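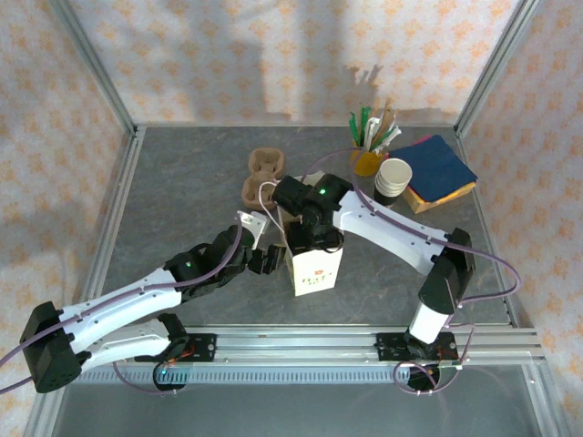 The road from Medville to the coast is 371 kilometers, and most riders split it over two days. You could do it in one. The surface is good as far as the Fimum turnoff, and the trucks thin out once you are past the grain silos. But the second half is gravel, and gravel at the end of a long day is where people drop their bikes.

We left at 6 a.m. with full tanks. The first 86 kilometers run dead straight between wheat fields, and there is nothing to do but sit upright and watch the hills get closer. There is a gas station at the only crossroads, with decent coffee and a hose for washing bugs off your visor.

After that the road starts to climb. Van Wyk Pass is the reason most riders come this way. It has 71 bends, each marked with a small numbered post on the outside, and the numbering begins at the bottom on the Medville side. The lower bends are wide and easy. From post 40 they tighten, and the camber on some of the left-handers falls away from you. Second gear is enough for nearly all of it. In April there is often loose stone on the inside line, washed down by rain, so stay wide until you can see the exit.

The top is windy and has a parking area, a stone wall and a view over the Fimum valley. We stopped long enough to eat a sandwich and put on another layer.

Fimum is the sensible place to spend the night. It has one main street, two guesthouses and a repair shop that stocks tubes and chain lube but few tires. Book ahead in the holiday season. Both guesthouses have locked yards for motorcycles, and the one nearer the river serves dinner until nine.

The gravel begins 5 kilometers out of town. We let some air out of the tires at the last of the tar and stood on the pegs for most of the morning. The surface is hard-packed with a few sandy dips, mainly at the dry river crossings. A loaded touring bike will manage if you take it slowly – we met a couple riding two-up who were doing fine at 40 an hour.

The tar comes back just before Corkari, a fishing town with a short pier and a campground behind the dunes. Gas is available at the harbor until 6 p.m. Fill up when you arrive, even if you plan to stay, as the pump opens late in the morning and the next one is back in Fimum.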